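From: Akinyi Mosoti
To: Borora hardware list
Subject: Re: Blue drive caddy in the Dell tower

On Sunday, Ashok Jaiswal wrote:
> The tower is open, but I can't tell which
> part of the blue caddy to release.

Look for the blue tab on the side. Power off and unplug first.

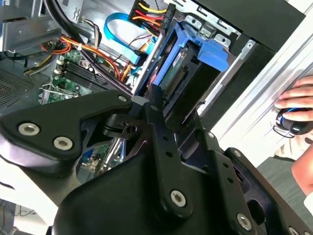 Do the data and power cables come off before the caddy?
Both come off first. Pull on the connectors and leave the wires alone.

I lay the case on its side for this. Keep the CPU and RAM off to the left until the drive is done.

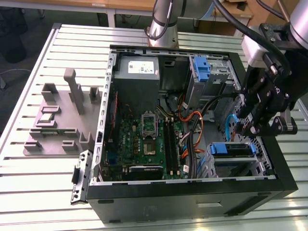
Tower on its side, CPU socket empty

Your drive number 652 goes on the Clulwood sheet.

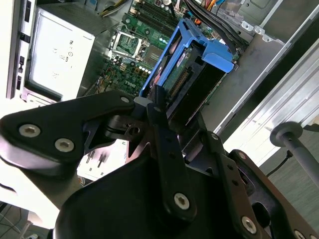

Blue caddy with the hard drive in it

Akinyi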